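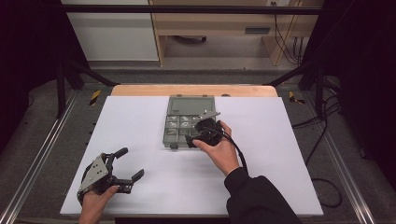
caixinha cinzenta em cima da placa branca, dia de separar peças miúdas

terça foi dia de arrumação, finalmente! andava há 2 semanas a adiar isto

a caixa é uma Skindden, comprei porque tem um compartimento grande em cima e uma data de quadradinhos em baixo. custou uns 15 euros e já devia ter trazido outra

peças prateadas e brancas para os quadradinhos, o compartimento grande fica para o que ainda não sei onde pôr (ou seja, metade da gaveta)

dica que me deram na loja da Mekar: trabalhar em cima de uma placa clara. as peças claras vêem-se pior, confesso - mas limpa-se num instante

ainda me falta o saco de 50 da Grollum, fica para amanhã à noite. alguém usa etiquetas nestas caixas ou decoram tudo de cabeça?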